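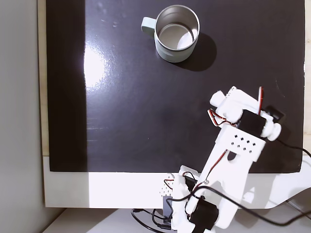

An arm that lets go of things halfway through a lift is a miserable machine to live with, and for most of February that was what I had. It would close on a thing quite happily, raise it a little way, and then the fingers would go slack and down it came. I have been through the whole business now, from first swearing to final fix, and I thought I would write it up properly for anyone else with a printed arm, hobby servos and a wrist full of wires. The arm I use reaches over a glossy black board, and my test object is a steel-lined mug with a pale green handle. I picked a mug that can take a fall, and I would suggest you do the same before you start, whatever your usual object is. Keep it empty, too.

What the fault looks like

The gripper closes, holds for a moment and opens slightly. Sometimes it twitches shut again. If you have the log switched on you will see the gripper servo vanish for a reading or two and then come back as though nothing had happened. In my case it nearly always went at the same height, and that was the clue I managed to ignore for a week while I fiddled with grip force. Please don't do what I did and keep turning the force up. All it gave me was a hot servo and a cracked finger – and the mug still fell.

Before you touch anything

Switch off at the wall and not only in the software. Support the arm with one hand while you do it, as the shoulder will sag when the power goes and it can pinch. If the arm has been working for a while, leave the servos to cool.

Step 1. Find out where it happens

Put the object down and take it away again. You want the arm to run the lift with nothing in the fingers at all. Go slowly, a quarter of your normal speed if the controller allows it, and watch the gripper reading as the arm rises. If the reading drops out with no load, you can forget grip force altogether and look at the wiring. Make a note of the wrist angle when it goes. Mine went at 70 degrees, over and over.

If it only fails when there is something in the fingers, skip to step 4.

Step 2. Follow the wires by hand

Power off again. Move the joints gently by hand through the same lift and keep your eye on the loops of wire at the wrist. You are looking for any place where a loop goes tight or gets nipped between a bracket and a servo body. Do it several times, and from both sides. I had looked at mine from the front a good dozen times and seen nothing wrong. It was my friend Wiesława Tokarz, round for supper, who crouched down at the end of the bench and saw that one wire was being pulled nearly straight at the top of the travel.

Don't forget the longer cable running back from the wrist. If that one is dragging on the edge of the platform it can pull on everything else.

Step 3. Check the plug

Unplug the gripper servo and look into the connector with a torch. A pin that has been tugged a few hundred times will back out of its housing by a tiny amount. It still touches when the arm is low, and loses contact when the wire goes tight. My log showed 304 lifts since I had last rebuilt the wrist, and one pin had crept back far enough to see.

You may be able to push the pin home until it clicks. I did, and it lasted two days. Replace the lead if you have a spare, and give the new one enough slack for the full travel of the wrist plus a bit. Fasten it on the fixed side of the joint only. A tie on both sides puts you back where you started.

Step 4. If it only fails under load

Then it is likely to be the supply. Measure the voltage at the far end of the servo chain while the arm is holding something, and compare it with the reading at rest. A large dip means a tired supply or a thin lead. Ferdinand Eberhard, who was kind enough to read this through, had exactly the same slack fingers and a perfectly good wrist, and his trouble was a worn power plug.

Step 5. Test it properly

Run the empty lift again at slow speed, then at normal speed, and only then bring back the mug. Keep your hands and your face out of the reach of the arm while it is moving, even when you are dying to see what the wire is doing. I run 7 sets of lifts with a short rest between them and check the plug at the end. My last full test was on 13th March and the reading held all the way through.

One more thing I have changed for good. The controller now stops the arm if the gripper goes missing for even a single reading, where before it simply carried on waving about. It is a nuisance now and then, and I have had a couple of stops I couldn't explain, so I am still looking into those.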